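Science for Young Readers | Materials | Ages 9 to 12

Why Metal Gets Scratched 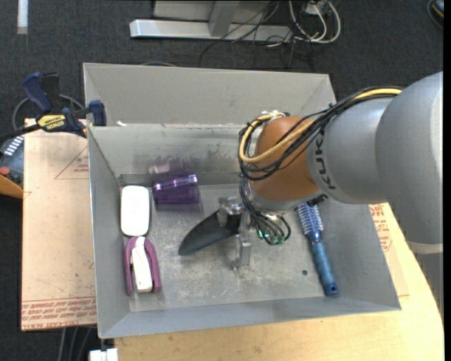 A scratch is a groove left in a surface when something harder is pushed along it. The harder object plows through the softer one. Some of the softer material is shoved to the sides, and some is torn off as tiny bits. Metal that gets used often collects many of these marks, and they tend to gather in certain places. The floor of the gray metal bin has pale scuffs and scratches all over it, and the whitish residue is thickest near the middle. When the marks on a surface are very close together, it can be hard to pick out any single groove.

Hardness

Hardness tells you how well a material resists being scratched or dented. Chalk is soft. Glass is much harder. Diamond is harder than both.

Scientists compare minerals with the Mohs scale, which runs from 1 to 10. Talc is 1 and diamond is 10. A material can scratch anything with a lower number. A fingernail is between 2 and 3. A copper coin is a little over 3. Window glass is between 5 and 6. Quartz, found in most beach sand, is 7. A grain of sand under your shoe can therefore scratch a glass tile.

Hard does not mean strong. Glass is harder than copper, but glass shatters when it is dropped and copper bends.

Why scratches look pale

Smooth metal reflects light mostly in one direction, the way a mirror does. A scratch has rough sides that send light in many directions. This is called scattering. Some of the scattered light reaches your eye wherever you stand, so the scratch may look lighter than the metal next to it. Tilt a spoon under a lamp and some scratches will appear while others vanish.

Wear

Wear is the slow loss of material from a surface. There are two main kinds to know.

Abrasive wear happens when hard bits or rough edges cut into a surface. Sandpaper works this way.

Adhesive wear happens when two surfaces press together so tightly that tiny spots stick. When the surfaces slide apart, small pieces are pulled off. Oil and grease reduce this by keeping the surfaces separated.

Try it: the rub test

You need an old metal lid, a cotton cloth, a spoonful of dry sand, and an adult's permission.

1. Wipe the lid clean and look at it under a lamp.
2. Rub one half with the cloth 25 times.
3. Put the sand on the other half and rub 25 times with the same pressure.
4. Wipe off the sand and compare the halves.
5. Repeat until each half has had 200 rubs. Draw what you see.

Keep the sand away from your eyes and wash your hands when you finish.

Text: Nour Matar. Checked by Igor Walczak.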